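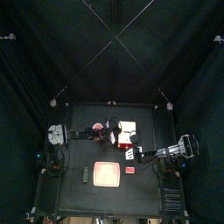
Lists > Pletgate-talk > Archive > April > Re: can they do chores yet or not

From: Kyriaki Papadakis
To: pletgate-talk
Subject: Re: can they do chores yet or not

Quick one, I have to be out the door at 4:15.

Gerasimos Konstantinidis wrote:

> My sister runs the packing room at Hosa and her boss
> has been told by some salesman that two arms on a
> table can replace the gift set bench. Boxes, lids,
> trays, inserts, all of it. She wants to know if that
> is real. I said ask the list. Also she asked could the
> same thing clear a dinner table and I did not know
> what to tell her. Is anyone running this for actual
> work, not for a video?
>
> G.

Short answer, partly. Long answer below, sorry for the mess, typing fast.

We've had a two arm cell going at Bozsik since winter. Arms on opposite sides of a black table, dark fabric all the way up, gripper on each. Work is the same kind of stuff your sister has. White box with a red base, a round lid, a tray, a couple of small blocks. Flat things and boxy things. Sounds like nothing. It is not nothing.

What goes OK:

- picking up a block and putting it in a tray. Fine. Boring even. Last full batch we logged was 50 tries and I stopped watching.
- sliding a tray toward the middle of the table. Fine if it starts more or less square to the arms.
- one arm holds the box, other one fusses with the lid. Better than I expected. Slow!!

What doesn't:

- anything thin lying flat. A card on a black table is misery. Gripper comes down, pushes it, comes down again, pushes it some more. Ours chased one clear to the wall.
- round lids. It'll get hold of the rim, then the lid swivels and it has no idea. A person fixes that with a thumb and doesnt notice doing it.
- both arms wanting the same spot. They wait for each other like people at a door. Or they dont wait, worse.
- stuff under other stuff. Or an arm hanging over the thing it needs to see.

Speed. A gift set that takes a person on our bench 40 seconds takes the cell 419. I timed it myself, phone in hand, and that was a good one. Salesman will show it sped up. Ask him to play it at normal speed and see what his face does.

So for Hosa I'd say no, not the whole bench. One step of it, maybe, if the parts show up in the same place every time, and then you're back to asking why not a plain fixture and a pusher like it was done 30 yrs ago. Cheaper. Somebody at Gimunura went that way, dull as dirt, runs all night.

Dinner table: no. Wet plates, forks, a napkin, a kid's arm in the way. Our table has the same handful of things on it and the same light every day and I still get called over. My kitchen isn't like that, yours neither I bet. Laundry same story, seen people fold one towel, never seen anyone get through a basket with the socks in it.

I'm not down on it btw. Last year ours couldn't do the lid at all. Ask me again next April. But if her boss signs something on the strength of a demo, she's the one who'll be standing there putting lids back on.

Things she should ask for:

her own boxes, not his
normal speed
her people setting the parts down, sloppy, like they really do
what happens after a drop, who resets it, how long

If she wants to come see ours, message me off list, mornings are better. Parking's behind the building, door sticks, push hard. Bring a few of the Hosa boxes and we'll put them on the table and see, no promises. Empties are fine.

Gotta run. Will answer the fixture question from the other thread tonite if I remember.

Kyriaki

Pletgate-talk archive | message 3108 | Contact the list owner | Copyright remains with the posters | Back to top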